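Visit to the puzzle open day at Fotidside
Oct 20, 2026

I collect mechanical puzzles for many years now, and when I heard that the Fotidside workshop opens its doors for one afternoon, I bought a train ticket the same evening. The workshop belongs to Hưng Hầu, who designs sliding and packing puzzles under the name Kiều. His earlier shop in Uvside was closed before I could visit it, so I did not want to miss this one.

The entrance is through a yard and up a steep stair. Coats go on hooks, bags stay downstairs, and you receive a small card with a maze on it. I solved mine before the top step, but the boy behind me had a harder one and sat down on the stairs to finish.

In the first room are the shelves. Hưng owns 346 puzzles and most of them may be touched. I spent too long with Tulum, his sliding puzzle with 15 tiles and two empty places. The goal is to bring the sun tile to the middle of the board with the rays pointing outwards. Two empty places sounds generous, but the long tiles can turn only in one corner, and everything must pass there. I came within a few moves, I think, and then I lost the way and had to start again.

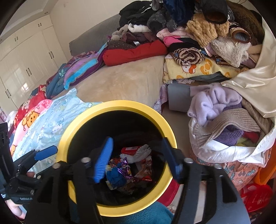 Wrappers in the bin with the yellow rim.

At three o'clock there was a talk about how a puzzle is tested. Hưng makes first a version in cardboard, then one in wood, and he gives it to people without any instructions. If they ask what is the goal, he changes the drawing on the tiles. For Tulum he changed it four times. He also writes a small computer program for each sliding puzzle to find the shortest solution, and he told us that the first Tulum had a solution so short that he was ashamed. The present one needs 94 moves. I asked if he prints the solution in the box – he does not, but he will send it by post if you write him a letter. 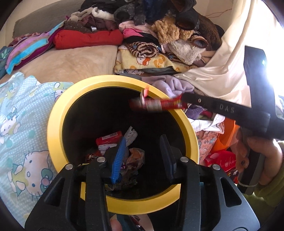

Yellow-rimmed bin, with clothes, blankets and soft toys all around.

The second room was for packing puzzles, and I am weaker in these. One has only five pieces and a tray, and I left it as I found it. There was also a table where two players race with the same puzzle. I lost against a girl of maybe ten years, twice.

The prices are fair for handmade work. I bought Tulum and a small burr in pear wood. Payment is only in cash, so bring enough. The tea was free and quite strong.

The next open afternoon is planned for November. If you go, start with the packing room, it is quieter in the first hour. My Tulum is on the kitchen table now and the sun is still in the wrong corner.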